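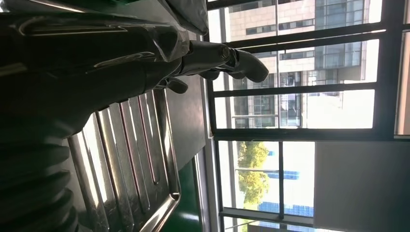 Learning to love the big scale

I have wanted a proper price-computing scale for years. The sort they have at the greengrocer's, with a ridged steel pan on top and a whole bank of buttons underneath, and a crate of something good waiting beside it. My kitchen scale at home is a flat glass thing that goes to sleep while I'm still peeling, and I have been rude about it on this blog before (sorry to anyone who bought one on my advice).

So this month's post is all about weighing, and I make no apology for it! It started with the Drimstead veg share, which I joined in September. Everything comes in loose, gets bagged up and weighed, and goes off home with people. I offered to help with the bagging and within one morning I was completely hooked on the weighing end of the table.

First, the pan. I'd always assumed the ridges were there to look smart, but they're wonderful with a damp bag of spinach, which on my glass scale sticks down like a wet flannel. The raised rim is handy too. A runaway shallot gets as far as the edge and stops, most of the time. And a square pan takes a long leek across the corners far better than a round one does.

Then there's the order of doing things. I used to weigh first and bag afterwards, and I spent half my life chasing mushrooms across the worktop. Now I open the bag in the crate, fill it there, give the neck a twist and lift the whole lot over in one go. The crate keeps the bag standing up while you fill it. I can't tell you how pleased I was with myself when I worked that out, even though every market stall in the country has presumably known it for ever.
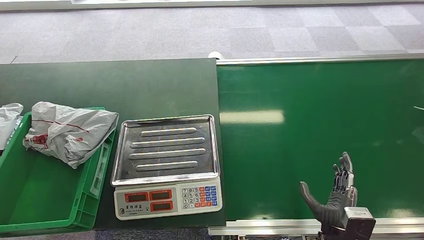 Do you need to allow for the weight of the bag?

For potatoes I don't bother, as a thin carrier weighs next to nothing beside a big heap of spuds. For herbs, chillies or dried mushrooms it's worth putting the empty bag on first and pressing tare, so the scale starts again from zero.

My favourite discovery has been how bad I am at guessing. I was sure I could judge 500 grams of carrots by hand, and my first proper go came out at 506, and I was unbearable for the rest of the morning. The next bag was 46 grams under. Beetroot fools me every time (so dense!) and kale fools me the other way, a bag the size of a pillow that hardly troubles the pan.

I've been keeping a little notebook of guesses and results, under the grand title of Skarnolar, which was the name of the ship in a story I never finished writing at school. It has a nice long page on onions. If anyone wants to play along at home, write your guess down before you weigh. You'll cheat otherwise. I did.

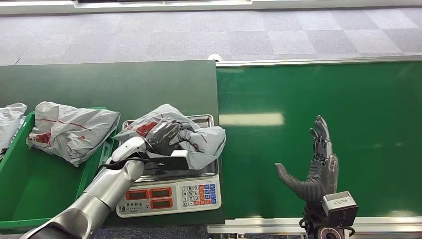 Soup is where all this has been leading, for me anyway. I make a giant pot of what we call Ospina at home, a sort of everything-vegetable soup with barley, and the recipe wants 3,000 grams of veg before you even think about stock. On the glass scale that meant bowl after bowl and losing track in the middle. With a big scale you can plonk a crumpled carrier straight on the pan, keep the next one in a green crate to the left, and work your way across without moving your feet. I've now copied that layout at home, crate on the left and scale on the right, and it suits me beautifully, being right-handed.

A few bits I've picked up along the way. Let the bag go completely before you read the number, because even a finger resting on top will alter it. Check that the scale is sitting level, and tuck the bag's handles in so they aren't trailing on the table. Wipe the pan between muddy things and clean things, getting right down into the grooves with a corner of the cloth.

The glass scale has been kept on for flour and sugar. I'm saving up for a secondhand one with a steel pan, and I've already seen one I like at Grisine, the catering clearance place behind the station, with all its number keys intact and a slightly wonky foot. I'm going back to look at it again next week, with a bag of carrots in my coat.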